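Clurkero control stack: progress report to the Dindmont fund
Prepared by Hermine Leitner
Wed 23 March

Where we are

This has been a very good stretch for the project! The planner and the grip controller now run as one process on the two-arm bench, and the glue code I complained about in my last report is gone. Of the 3 software deliverables in the agreement, 2 are finished and merged. The third, the recovery behaviour, is under way and I'll get to it below.

Planner (Suva)

Suva used to plan each arm separately and then check the two paths against each other, throwing both out if they clashed. It now plans in the joint space of both arms from the start. The second arm can wait low over the table while the first one works, and it's already in a sensible spot when its turn comes. We also store the waiting pose with the plan, so a replan doesn't send it all the way home. That last bit was a small change, an afternoon's work, and it made the bench so much nicer to watch.

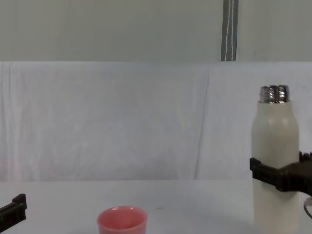 Collision margins are set per object now, in a plain text file anyone on the team can edit. Under the old global margin, anything small and low near the middle of the table made the planner swing wide and sometimes give up. I'd like to thank Cowie's maintainers for taking our patch to the distance checker, which we can now pull from upstream instead of carrying our own copy.

Grip controller

The controller closes both fingers at a fixed speed, watches motor current, and switches to holding force at first contact. The new part is that it keeps estimating where the object's axis sits while the fingers are still open, using the wrist camera, and nudges the wrist sideways before closing. Shiny metal was our big headache here. Bright bands on a threaded neck pulled the estimate all over the place, so the fit now uses the matte part of the body and ignores anything above the shoulder. Pale objects against pale cloth are still harder than I'd like — the edge on the lit side washes out — but the fit holds up well enough that we've stopped hand-tuning exposure.

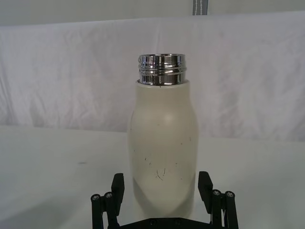 Tooling

Every run now writes a single log with camera frames, joint states and planner decisions on one clock. You can scrub back to the moment a grasp was chosen and see which candidates were rejected. We have 70 replay tests built from these logs, and they run on every merge. The whole set takes 14 minutes, which I'd love to halve.

Still to do

Recovery after a slip is the main item. The detector is written, but the planner doesn't yet know what to do with its signal beyond stopping. I've also put off the calibration tool's documentation, and will finish it before the end of March.

Spending is on plan and I'm not asking for any changes to the budget.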